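Reading time: 2 min

Section 2. Setting up the table-wiping trial

The Perrin kit costs 699 and ships with a hand-held gripper, a mount and a folder of chores the Drengate software is said to learn. Wiping a table is the first one. Start there and keep your hopes low.

1. Clear the tabletop completely. Kusa's sales sheet says clutter is fine. In our trials last May it was not.

2. Open the fingers fully and hold them low over the wood before you start a recording.

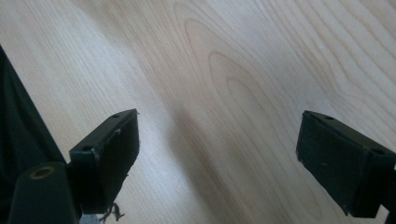 Can it clean a kitchen table without help yet?
Only a bare one, and only if you set out the cloth, choose the spot and check the result yourself. A person with a sponge is done sooner.

3. Pick one small mark as the target. Record 319 passes over it. Fewer may do – the Resatix notes say so – but we have yet to see it work.

Note: Keep the wrist at one height between passes. The software treats a change in height as a new chore.

4. Bring the gripper back to the open position over the table and save the session. 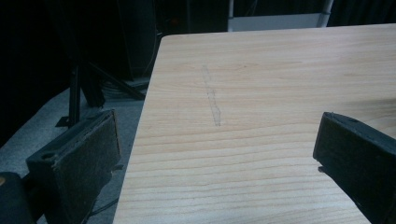 5. Run the playback twice with the power limit set to 2. Keep one hand near the stop switch.

CAUTION: Do not leave playback running with cups, glasses or a pet on the table. The arm does not know what they are, whatever the box says.

6. Judge the result by eye and write it down before you read the software's score. 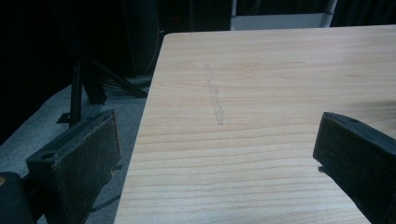 The score counts motion, so a smooth pass over a dirty table rates as well as a clean one. We would not trust it for shop-floor work, where somebody has to sign for the bench. Look for faint marks in particular. A gray streak on pale wood, running more or less the way you look down the table, is easy to miss from a standing position and the software gives it no weight at all. If you still see one after playback, enter "not clean" and repeat step 5.

7. Fold the cloth by hand. Folding is listed as a later chore and is not in this release.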